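Newsletter > Workshop Notes > Buying and Budgets

Before anyone signs for a second humanoid

The Larkmont proposal landed in our inboxes on a Tuesday, and by lunch two people had asked me whether we were "getting the robots." We aren't getting anything yet. We have a quote, a floor plan with some boxes drawn on it, and a spreadsheet whose last tab is called Upside. I have read all of it twice and I would like to slow this down a little.

For those who skipped the budget meeting, the plan is to move the household tidying work off the single Pan unit we lease now and buy two outright, with five-fingered hands instead of the two-finger Clamport grippers we used in the spring. The second unit would let us run two rooms at once. The case for it rests on hours. Larkmont's figures assume each unit collects usable demonstrations for most of a working day, and if you accept that, the purchase pays for itself against the lease well before the warranty ends.

I don't accept that. Our own log covers the last 300 sessions, and it's a humbling read. We attempted 845 pick-and-place runs in that time. After review we kept 809, and I will grant that this is a better ratio than I'd have guessed before I looked. But the ratio says nothing about how long each one took to set up. Larkmont's model has a reset time of nearly nothing. Anybody who has put a pair of slides back on a rack, stepped out of the way, waited for the operator to settle and then done it again knows that the reset is where the day goes.

So the first thing I want in the budget is a line for people. Every hour of robot time on the tidying work currently uses an operator and a second person in the room. The proposal has two robots and one extra salary. When I asked about this I was told the second person could float between rooms. Perhaps. I have watched one person try to float between a rack and a doorway and I would want to see it done for a week before I priced it.

The hands are the second thing. They are the most expensive item on the quote after the units themselves, and they are quoted as if they were furniture. They are closer to tires. Fingers wear, tendons stretch, a fingertip pad gets scuffed on a shelf edge and the grip on anything smooth goes strange until it's changed. Premton, who did our maintenance on the grippers, would only give us a price for hands with the spares bought up front, and their number was a good deal higher than the one in Larkmont's "consumables" row. I trust Premton's more, mainly on the grounds that they have to live with it.

I'd also like somebody to explain why we need five fingers for this work at all. I've asked three times. The answer I get is that it's what everyone is moving to, and that the data will hold its value longer. The second half might be true. A soft shoe with an open back is a fair argument for more fingers, I'll give them that, and the two-finger grippers did have a habit of folding the strap under. But most of what we ask the unit to do is pick up one item and put it down in line with the next one, and we did plenty of that with a gripper that costs less than one of these wrists.

Ya-wen Tsai made the opposite case to me over coffee, and made it well, so I'll pass it on. Her view is that the cheap tool gets you the easy half of the task list and then you stall, and that the lease is costing us every month we spend arguing. She also pointed out that we throw away nearly all our notes when we switch hardware, so switching once, properly, is cheaper than switching twice. I don't have a good reply to the last point. I do think it's an argument for one set of hands on the unit we already lease, tried out over a season, and I told her so. She said a season is a long time. It is.

Third, the rooms. This is the part of the plan that looks as though it was written by someone who has only seen the work on a slide. The proposal budgets for "one prepared room per unit" and puts a flat sum beside it. The rooms we work in are rooms. They have armchairs in them, and carpet, and a desk with a laptop on it, and the rack that the job is about. 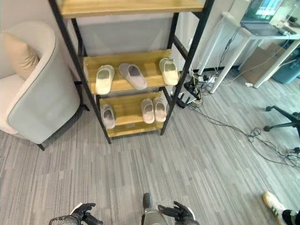 Cabling is the item I'd put money on being underestimated. Power strips and a router on the floor are fine while a unit stands in one spot at a rack. They stop being fine the day you want it to move from one side of the room to the other, and the whole pitch for owning two of these is that they will be doing longer tasks with some movement in them. That means cable covers at the least, and more likely outlets put where we want them and the network gear up on a wall. I got a rough verbal price for one room from the electrician we used last year and it ate most of the flat sum by itself. Nothing left for shelving, nothing for lights, nothing for replacing carpet if the bases chew it up.

Then there's storage, charging space, and the insurance question, which I raised in January and which has been "with the broker" ever since. I would not sign a purchase order for equipment at this price without a written answer about what happens when an owned unit damages a rented room. Under the lease that's mostly Larkmont's headache. Under the purchase it becomes ours, and I couldn't find it anywhere in the spreadsheet, including the Upside tab.

What I'd ask for instead is dull. Extend the lease on the Pan by one term. Rent or buy a single pair of hands with Premton's spares package and keep an honest record of every repair. Fix up one room as if we were going to have two, cables included, so that we learn what a room costs. Log setup and reset minutes separately from run minutes, because at present they are lumped together and each side of this argument can read them however it likes. I've drafted a log sheet for that and it's on the shared drive, in the equipment folder.

If the numbers after that look anything like Larkmont's, I'll vote for the purchase and bring the doughnuts. The quote is held for 24 days and I'm told it can't be extended. In my experience they usually can, and a supplier who wants to sell two will still want to sell two next quarter.

Comments on the draft plan go to Ya-wen before the next budget meeting. Please put actual figures in them if you have any, and if you've been the second person in the room lately, I would especially like to know how you spent your time.

Recent items
Lease or buy: what we paid for the grippers
Reading a maintenance contract without falling asleep
Spare batteries and where we keep them
Notes from the last budget meeting
A short list of things we bought and never used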